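Robotics Workshop, Unit 3: Picking Up a Pen
Kirthorpe course handout, February
Tutor: Afia Agbeko

Work in pairs. Read the whole sheet before you switch the arm on. Speed stays at the lowest setting for this unit.

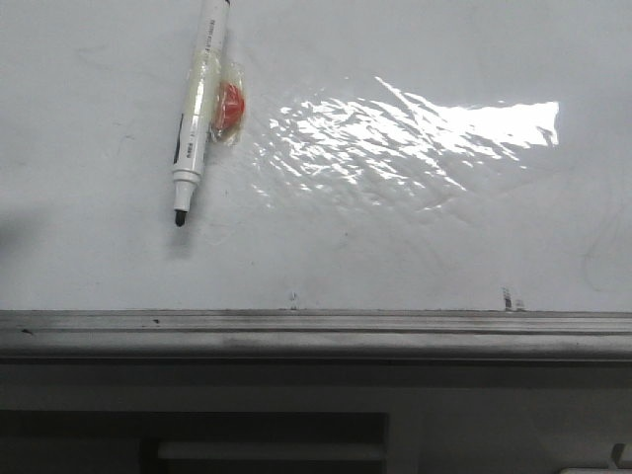
Grasp planning starts with choosing where the fingers will close. On a long, thin object, mark the middle of the barrel in your sketch, then look for anything within a finger's width of it. With the wrapped red item touching the pen, as it is on the whiteboard surface, one finger has very little room to come down. Write down which side you would approach from and why. Glare can also upset the colour threshold, so check your mask before you trust it.

Log the finger width at the moment of contact. Chandrasekhar Sundaram's script saves 384 readings per run; keep only the last 19.
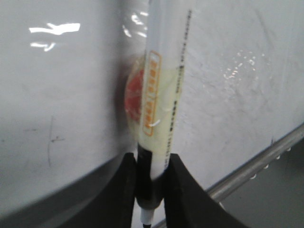
Close in small steps and stop when the reading no longer changes. If the pen turns as the fingers meet, open fully, move back to the start position and try again. Each pair does 3 runs and hands in 2 plots.

For next time: read the Prirnik notes on wrist cameras, sections 2 and 3.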